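Home Forums > Small Spaces > Bedrooms and Bedding

Thread: Where do the plush fruit live when you want to sleep

radwa_bouzid
Member, 202 posts

We have reached the stage where the bed belongs to the fruit and I get a strip along the wall. I gave up and bought a white plastic basket, the kind with little square holes all over, and told myself everything soft goes in it by 9 p.m. The banana takes up a whole diagonal and the orange one sits on top smiling at me like a landlord.

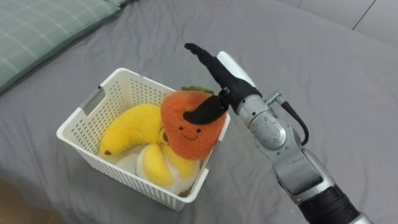 Filed under: Toy storage / Baskets and bins

What I want to know is whether a basket on the bed counts as tidying or if I've just put the mess in a container. My sister says the second one. My sister owns a label maker.

Torkier
Senior member, 3000 posts

It counts. A basket you can carry off by the handle is one trip. Loose fruit is as many trips as there is fruit, plus the one that went down by the wall.

I would get rid of the holes though. They collect fuzz. I had a perforated one for a year and ended up going over it with an old toothbrush on a Friday night, which was a low point.

dastow_b
Member

Disagree on the holes. Solid bins get a smell. Plush that gets hugged by small sticky people needs air. Toothbrush once a year seems a fair price.

Torkier

Once a year, he says.

Treten
Member, 102 posts

Can we talk about the sheet? I have the same gray and it shows every bit of yellow fluff. Do you shake the fruit out first or just live like that?

radwa_bouzid

I live like that. Lint roller on the pillow side only. Standards have to start somewhere.

Update for the people who told me by message to "do it properly": everything came back out and I set the basket up near the headboard, open side up, so the fruit could go in one at a time. Green first, then orange, then the yellow one that I call a pear and my daughter calls a squash. We're not discussing it further in this house.

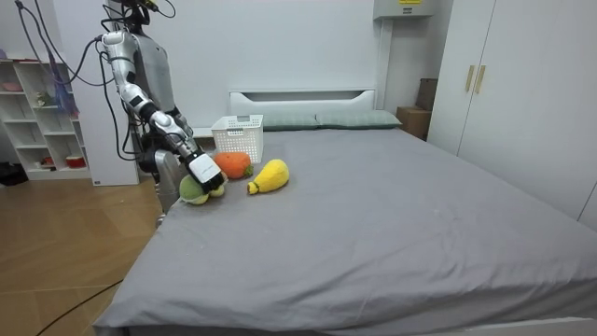 RE: Basket on the bed or basket on the floor?

belkadi_home
Moderator

Splitting the question out because half of you are answering it anyway.

Floor. Always the floor. A bed with a basket on it is a bed you have to clear twice. Put it down at the foot end and throw from the pillow. Kids will do that for fun and you can lie there and call it supervising.

Treten

Threw from the pillow. Hit the lamp. Basket on the bed from now on.

dastow_b

On the bed while you load it, floor after. I can't believe this has two sides.

Torkier

It has two sides because you want me to lift it over a bed frame every night with my back. Load it where it lives.

radwa_bouzid

Mine is light, it's three bits of fluff and some plastic. The trouble is that I load it on the bed, I admire it, and then I go brush my teeth and somebody has taken the banana out to say goodnight. Last night I timed the whole thing at 20 minutes, and most of that was goodnights.

belkadi_home

Then the answer is fewer fruit.

radwa_bouzid

Her birthday is in October and her grandmother has already mentioned a pineapple.

Treten

How big a pineapple

radwa_bouzid

She held her hands apart and I left the room.

dastow_b

Second basket. With holes.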